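Keyboard cable keeps ending up all over a small table

Posted in Home and Desk, Apr 25, 2021

Fatima Mtshali
I have a small square table that I use as a desk three afternoons a week and for other things the rest of the time. The keyboard is a full-size one with the number pad and a wired one, and I want to keep it because I do a lot of figures. The trouble is the cable. It comes out of the back and there is far more of it than I need, so it lies in loops over the right-hand side where I would like to put my mouse and papers. I have tried pushing it off the back but it creeps forward again. The power strip is on the floor to the left and the computer is on the right, if that matters.
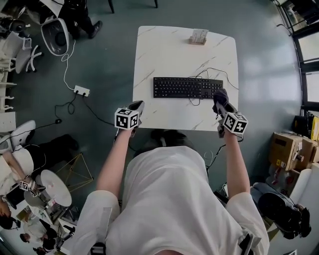
I don't want to drill into the table or leave glue on it, as the top has a marble pattern and marks would show. It also has to be quick to clear. Is there a normal way of doing this, or do I just buy a shorter keyboard?

Dela Owusu
You don't need a new keyboard. Start by working out how much cable you need. Put the keyboard where you type, run the cable straight back and off the right edge, and leave 15 cm spare so you can move it a bit. Everything past that is extra. Fold the extra into flat loops as long as your hand and fasten the middle with a hook-and-loop strap. Don't wind it tightly round your fingers, it damages the wire near the ends over time.

Then keep the bundle off the table top. It can hang behind, or sit in a cloth bag tied to the leg. For the creeping, use a weighted cable holder near the back edge. Mine is an Itia one and it lifts straight off with no glue. When you clear up, lay the cable along the back of the keyboard and put one more strap round both.

I would also keep the keyboard cable well away from the power strip leads. Mixed together they are a nuisance to sort out when you want to unplug one thing.

Agbeko_5
just get wireless. 80 quid for a good one, less second hand

Fatima Mtshali
Thanks Dela. I had a strap in a drawer and have done the folding part. Will look for a holder. I don't want wireless, I forget to charge things.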